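白いボードに青いペグを挿す組み立て課題、部品の置き場所はどうしていますか?

投稿者:プリン台車

地域の工作室で、はめ込み式の作業ボードを自作しています。白い板の上に穴あきのプレートや四角い枠を取り付けて、青い樹脂のペグやブロックを合った場所に入れていく、あの手のものです。作るのがとにかく楽しくて、気づくと夜の11時を過ぎています!

悩みは二つあります。
・ペグの穴がきつすぎたり、ゆるすぎたりする
・部品をボードの外に置くと、机の上を転がってどこかへ行ってしまう

板は白、机は木目です。穴あけは手持ちのドリルでやっています。みなさんの配置や工夫をぜひ教えてください。

投稿者:Savolainen

おお、仲間だ! まず穴の話から。いきなり本番の板にあけないで、端材に少しずつ径を変えた穴を並べて、実物のペグを全部試してください。印刷した樹脂部品は同じデータでも太さが微妙にばらつくので、一本だけで決めると後で泣きます(泣きました)。入口を軽く面取りすると、それだけで驚くほど入れやすくなりますよ。きついときはペグを削るより穴を広げるほうが、後で部品を作り直すときに楽です。

あと板の固定。ネジ頭が表に出るなら、部品が引っかからない深さまで沈めておくのがおすすめです。

投稿者:wurbridge_kobo

転がるのは円柱を横にするからでは? 立てればいいと思います。うちは100円のトレーに入れてます。

投稿者:青ペグ愛好会

配置の話なら語らせてください! 私は部品の「待機場所」もボードの上に作ってしまう派です。小さなプレートに穴をあけて、使う前のペグはそこに立てておく。机に直接置かないので、転がって行方不明になることがぐっと減りました。横に寝かせたい部品は、広めのプレートに載せておけば見つけやすいです。

机の色も意外と大事です。木目だと白い板の縁がぼんやりするので、黒い天板か黒いマットを敷いてみてください。青い部品も白い板もくっきり浮いて、片付けのときの見落としが減ります。

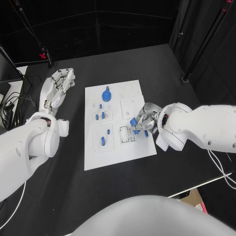 黒い天板に白いボード、青い部品の組み合わせ。左側の小さな白いプレートにペグが2本立ててあります。

四角い枠を並べるなら、大きさを少し変えておくと「どっちに入るかな」と考える楽しみが出ます。ただ、枠同士を詰めすぎると指が入らなくなるので、間は広めに。先に紙を切って板の上で動かし、実際につまんで置く動作をしてから位置を決めると失敗が少ないです。完成したらぜひ見せてくださいね!

投稿者:プリン台車

ありがとうございます! 待機場所、さっそく端材で試します。黒いマットは工作室の棚に一枚あったはずなので、次に行ったとき探してみます。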